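4.2 What the visit showed

By M. Ekanayake
June

We went to the Grorkthorpe open day with one question: how much of what the Rilon project says about household handling can be seen by someone standing at the table? The project summary speaks of 1,000 recordings of cutlery tasks. A summary is easy to write. We stayed from the first session until the last and took notes on 17 attempts, all at the same round red table next to the kitchen.

The tools are worked by hand, one in each fist. This matters more than the hosts allowed. Whatever skill is on show belongs to the person holding the grippers, and a neat grasp says little about what a machine would later make of it.

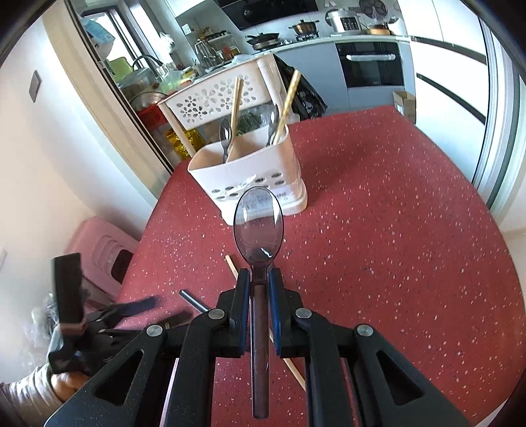
Figure 4a. Plastic spoon held by the handle; chopstick on the table, cutlery holder behind.

A spoon is a fair test, though a kind one. The handle gives the fingers plenty to close on, and a small error in the angle does no harm. Chopsticks are another matter. They are thin, they roll, and two of them side by side can be taken up as one. The Rilon summary puts both under "utensils" and gives a single success figure, which we would not accept from a student.
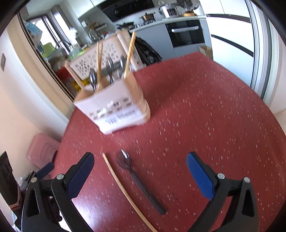 Figure 4b. Chopstick and dark plastic spoon lying between the open fingers.

We asked what counted as a failure. The answer was that a dropped item counted, but a second try at the same item did not -- provided it came within 20 seconds. By that rule 2 of the attempts we had marked as failed became successes. Fleltix, who helped to run the day, said the rule was written for training data and was never meant as a score. That may be so, but the figure was printed on the handout as if it were one.

The mix of items was better than we had feared. Metal, wood and plastic were all used, and see-through plastic is awkward for any camera.
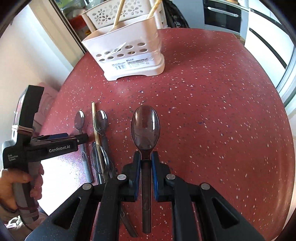 4.3 Limits of these notes

We saw one table, one kitchen and one afternoon's light. Our counts were made by eye and were not checked against the recordings, which we asked for and have not yet been given. Nor did we see any trained system at work. Until we do, we treat the open day as evidence that people can use the tools, and as very little else.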